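Astgate studio notebook, priming and glazing
Last updated: September, 4.15 pm
Faith Mfaume

Started on the Stisitz linen this morning and I already like it far more than the cotton. Lovely tight weave, hardly any slubs, and it takes the rabbit skin size beautifully. Two coats, left overnight between them, then a light rub with 400 paper. I tried 300 on the offcut first and it raised the nap, so don't bother.

Gesso next. Thinned the first coat a bit too much (it ran at the corners, my fault for having the stretcher propped up) but the second went on like cream. Brush marks all one way, turn the canvas, brush marks the other way. 

Underpainting for the river copy

Raw umber and a touch of ultramarine, wiped back with a rag. I was going to grid the whole thing up but ended up drawing the far bank freehand and it's livelier for it! The trees on the left are slightly too tall. Leaving them. The customer wants the mood of the old picture and the sky does most of that work anyway.

Test strips, the exciting bit:

1. Trillurari medium, straight from the bottle. Glossy, a bit grabby after 60 minutes. Gorgeous depth over the umber, the darks really sink back.

2. Trillurari cut with turps, half and half. Much easier to move about, loses a little of the glow. Probably the one for big areas like the water.

3. Ahuja stand oil mix, the batch from the blue tin. Slow, slow, slow, but it levels so well that you can't find a single stroke in it. Want this for the clouds.
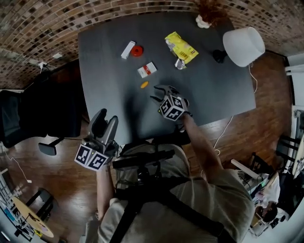

4. Ahuja mix with a drop more drier. Strip is on the back windowsill, look at it tomorrow before anyone puts a finger on it please. Around 100 ml left in the jar, so someone order more.

Still to do: second glaze on strip 2, warm the horizon (try a scrape of Indian yellow, the transparent one), find out whether the frame rebate is deep enough for the thicker bars. Also wash the good hog brushes properly, I left them standing in the jar over lunch, sorry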